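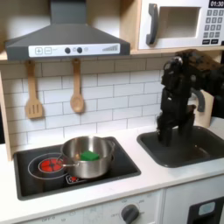 Notes orateur - séance de 14 h, balisage et petits aérodromes

Diapo 1. Saluer. Rappeler que je parle du balisage de piste, sujet qui vide une salle plus vite qu'une alarme incendie.

Diapo 2. Grallcombe : 400 mètres de feux de bord, 2 pannes en juin. Le rapport de Leltix tient en 90 pages, dont presque 2 utiles. Pause. Si personne ne rit, enchaîner.

Diapo 3. Qui signe l'inspection ? L'exploitant dit Naltlow, Naltlow dit l'exploitant. Montrer le formulaire - la case est vide.

Diapo 4. Questions. Éviter celle sur les taxes.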